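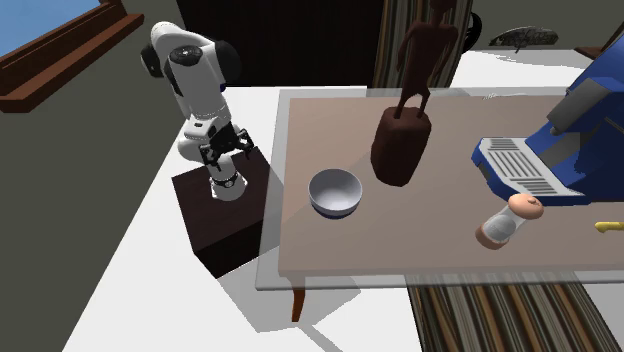

What does Prustico do?

Prustico publishes a reviewed directory of unusual and little-known websites, open to anyone who would like to find something on the web that a search engine is unlikely to put in front of them.

About Prustico

Prustico began as a printed list of web addresses passed between the members of a reading room in Volau. The list was typed up every January and contained 120 entries in its first edition. When it grew too long to print, it was moved online and placed under the care of a small editorial office, which still looks after it today.

The directory now holds 1,000 entries. We have chosen to keep it at that number. When a new site is admitted, another is retired to the archive, where it remains searchable but is no longer checked. Readers sometimes ask us to restore an old favourite, and we are glad to consider such requests.

What we list

Our entries cover a wide range of subjects. Among the most visited sections are abandoned railway stations, weather diaries, ghost stories by county, shipwreck records, collections of wrong-number messages, and home pages that have not been altered by their owners for many years. The section on unsolved sounds and strange broadcasts was added at the request of readers and contains 323 pages from the archive as well as its current entries.

Every site is read by two editors before it is listed. They consider whether the material is original, whether the page can be used without creating an account, and whether a visitor would learn or enjoy something within a few minutes. We do not list sites that publish private details of living people, or that present cruelty as entertainment. Pages that some readers may find upsetting carry a short note beside the title.

Prustico accepts no payment for a listing. Site owners may suggest their own pages on the same terms as any other reader.

The Gitport collection

Many of the older sites in our directory are at risk of disappearing when a hosting bill goes unpaid or an owner loses interest. With the consent of their owners, we keep copies of 400 such sites in a separate collection known as Gitport. Copies are stored as they were found, including broken counters and guest books. An owner may withdraw a site at any time by writing to the editorial office.

How we are funded

Our running costs are met by reader subscriptions to the monthly letter and by an annual grant from the Lindqvist fund, which supports small publishing projects. The fund has no part in deciding what is listed. Accounts are published each April and may be requested in large print.

Suggesting a site

Suggestions may be sent through the form on our contact page. Please give the full address, a sentence or two on what the visitor will find, and the section in which you believe it belongs. Replies are normally sent within six weeks, although the wait is longer in October, when the ghost story section receives most of its post.

Corrections to existing entries are dealt with first. If a link has stopped working, please tell us which entry it belongs to and the page on which you found it.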